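Bognár, the family restaurant that has been feeding Flatesside pancakes, pot roast and pie for longer than most of its regulars care to admit, is opening its doors at breakfast time again, and the whole town is invited to come hungry.

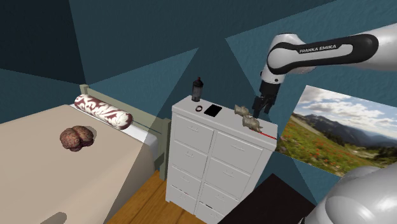
FLATESSIDE, 3 June 2021 — It has been a long stretch of takeout boxes and curbside pickup, so you can imagine how pleased we were to hear that the griddle will be on again from 7 a.m. every morning, with the dining room open straight through until supper. Owner Lamduan Ruangrit has been planning the return since March, and she tells us the first 100 guests through the door on opening morning will get a free short stack with any hot drink (the blueberry ones count too, she was very firm about that).

"I missed the noise," Ruangrit said when we stopped by while the new booths were going in. "You can hand somebody a bag through a car window and say have a nice day, but you don't get to hear how their mother is doing."

The dining room now seats 44, a little fewer than before, and the old counter has been kept just as it was, right down to the wobbly stool at the end that certain gentlemen have been fighting over for years. Kids eat for $2 at supper all through the first month, one child's plate for each grown-up meal, dine-in only. There will be crayons and paper placemats at every table, and the best drawings will go up on the wall by the register.

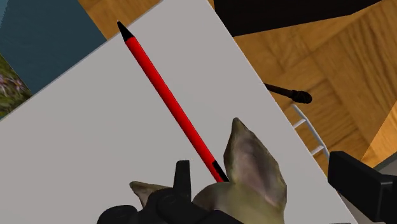
Behind the stove is Meinrad Ruchti, who some readers will remember from the bakery counter at Hirnus. He is bringing his cinnamon rolls along with him — good news for anyone who used to line up for them — and he has been trying out a lighter chicken pot pie that we were lucky enough to taste and would happily taste again. Coffee comes from Trarkisness, the little roaster over by the feed store, and refills are free until 11 a.m.

More than 400 neighbors signed the big get-well-soon card that hung in the restaurant's window over the winter, and Ruangrit says it is staying up for good, next to the pie case. Tables for six or more should be reserved ahead by phone or at the counter. Everyone else can just walk in, and parking is free in the lot out back.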